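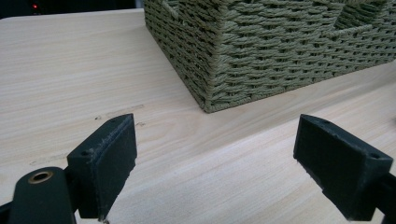

7 August 2019

Stride timing, session at Laryea. Notes while I still remember which file is which.

Shinji Murakami wants to know if the Grurketti girth sensor can pick up mild lameness in the small riding ponies before a person on the ground can. The sales sheet says yes. I have my doubts, and after today I have more of them.

Ponies used: Brilow (the grey gelding, sound as far as anyone knows) and Nundevora (bay mare, stiff behind since March, vet says watch and wait). Both trotted up in hand on the hard track, then on the left rein and right rein on a long line in the sand school. Sensor on the girth just behind the left elbow, same strap for both, moved up one hole for the mare.

Logged 2407 strides in total. Of those the software threw out 98 as "unclassified". I went through a handful against the video and they look like perfectly ordinary trot strides to me. Most fall at the turn at the bottom of the track, where the pony shortens and the handler gets in the way. Fair enough, but then it should say so and not quietly leave them out of the average. A pony that is only uneven on a turn would come out clean.

Asymmetry score for Brilow: 9 on the hard track. For the mare: also 9. Shinji thinks this means she has improved. I think it means the score doesn't see hind limbs very well from where the box sits. She was plainly taking a shorter step with the right hind on the left rein, and two of us said so before we looked at any numbers.

On the sand the mare's score went up, which is what you'd hope for, except Brilow's went up more. The sand was deep along the far side and I suspect we are measuring the school. Must rake it before the next go. Also the line handler was different for each pony. My fault, should have fixed that in the plan.

Battery: 52 per cent left at the end. The sheet promises a full day. We were done before lunch.

Strap slip — the box had crept down by a finger's width on Brilow when I took it off. No idea when it moved. If it was early, his whole sand record is suspect. Chalk mark on the girth next time and check it between every run.

Shinji's view, put down here so I can't be accused of leaving it out: the trend within one pony matters more than the score between ponies, and we need weeks of runs before judging. I agree with the first half. Weeks of runs with a box that slides about won't give us a trend worth having, though.

To do:
Second sensor over the croup, if the mare will put up with it. She swished at the roller last time.
Same handler for both ponies, all runs.
Walk the turn at the bottom of the track, or stop and restart.
Ask Grurketti what "unclassified" means. Asked in March, got a brochure.
Score the videos blind before opening the sensor file. Shinji to rename the clips so I can't tell which day is which. The ponies I'll know anyway, one being grey.

Not writing any of this up for the yard newsletter yet, whatever was said at the gate. Raw files are on the shared drive under Laryea, and the second right rein file for Brilow is mislabelled as left. Leave it alone until I've changed the log to match.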